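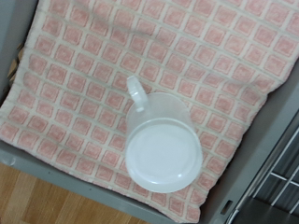

*Cup on a pink-and-cream checkered towel*

# driko

Driko reads your breathing rate from a phone lying on the mattress next to you. It uses the accelerometer, so no strap, no clip and no camera. I wrote the first version for myself on a bad week of sleep and it kind of grew from there!

## What's in the repo

- `record/` – the phone side, samples at 200 Hz
- `pelanance/` – the filter (yes, it has its own name, long story)
- `nights/` – 11 recordings, all mine or Tülin Gökçe's, shared with her okay

Each night is a plain CSV with a timestamp and three axes. Missing rows are left missing, please don't fill them in and send me the result.

## Running it

 pip install -r requirements.txt
 python driko.py nights/04.csv

You get one number per minute plus a confidence score. Anything under 0.4 I'd throw out.

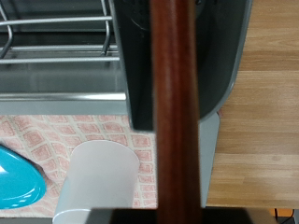 Page last changed: September

## Known problems

Memory foam is rough on it – the signal nearly disappears on mine. Cats are worse. If two people share the bed, it sometimes hops from one to the other, and the `--stick` flag helps a bit (Tülin's idea, and she wrote most of it).

The old Sopacua file format still loads, but I'm dropping it in version 5.

It isn't a medical device, so please don't use it like one. Bug reports go in the issues tab, and a short CSV that shows the problem makes me very happy.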